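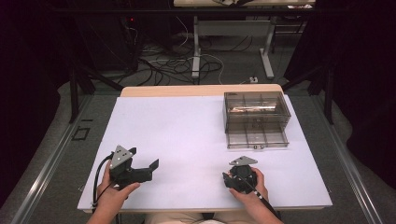
Two hand-held grippers, one for each hand, at the sorting table.

Hi! I help teach robots to pick things up, and I want to tell you about the week our robot forgot how to let go.

You see, a robot doesn't know how to tidy a box until somebody shows it. So a person holds two grippers (a gripper is a bit like a claw) and does the job by hand, over and over. The computer remembers every move. At Jetitz, where I work, we did one job 300 times!

Then we let our robot, Brimum, have a go. It reached down, grabbed a little packet and lifted it up – and kept squeezing. Squish! It did that 3 times before I hit the big stop button.

Was Brimum being naughty? Nope. Robots can't be naughty. I went back through all our practice moves, one at a time, and at number 235 I finally spotted the trouble. The cable on one gripper had a loose plug. Every time I opened the jaws, the computer missed it and thought they were still closed. Poor Brimum had copied exactly what it was told!

We pushed the plug in tight, threw out the bad moves and spent all Monday making new ones. My arms were so tired!

Now we have a rule. Before we start, we open and close each gripper and watch the computer screen to see if it agrees. And if a real robot is moving, hands stay off the table and one grown-up stands by the stop button – even if it's only picking up a packet.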